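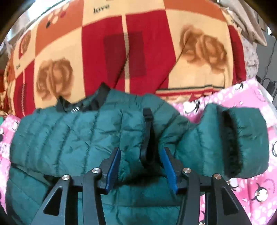 Figure 2. Open gripper over the quilted jacket, bedroom set. Source: Arnar Skov / Prornow.

3.2 Why we put a puffer jacket in the test

When Aksel Eyvindsson and I drew up the chore list for this study, I wanted towels and he wanted outdoor clothes, and I'm glad he won (I've told him so, grudgingly). A towel is flat and forgiving. A padded jacket like the green one in Figure 2 is a different beast altogether! The shell has a bit of a shine to it, the stitching pulls it into puffy channels, and every crease looks like a perfectly good place to grab until you try it. Add a busy bed, with penguins on the sheet and roses on the blanket, and the vision side has plenty to chew on as well.

We collected 800 demonstrations of folding and hanging with the hand-held gripper and trained both policies, Prata and Witau, on the same set. I'd have put money on the collar being the favourite first grasp. Prata mostly went for it, but Witau kept picking the seams further down, and then lifted a pinch of shell with the padding sliding about underneath. We saw that so often in the first 16 trials that Aksel started calling it "the tent".

The black loop caused trouble of its own. It's narrow, it hangs free, and both policies seemed to treat it as one more fold. I still think a person would do most of this by feel, and neither policy has any touch sensing to speak of. So can a machine put your coat away yet? Ours can on a good run, slowly, if the sleeves are already straight. The sleeve trials are in Section 3.3.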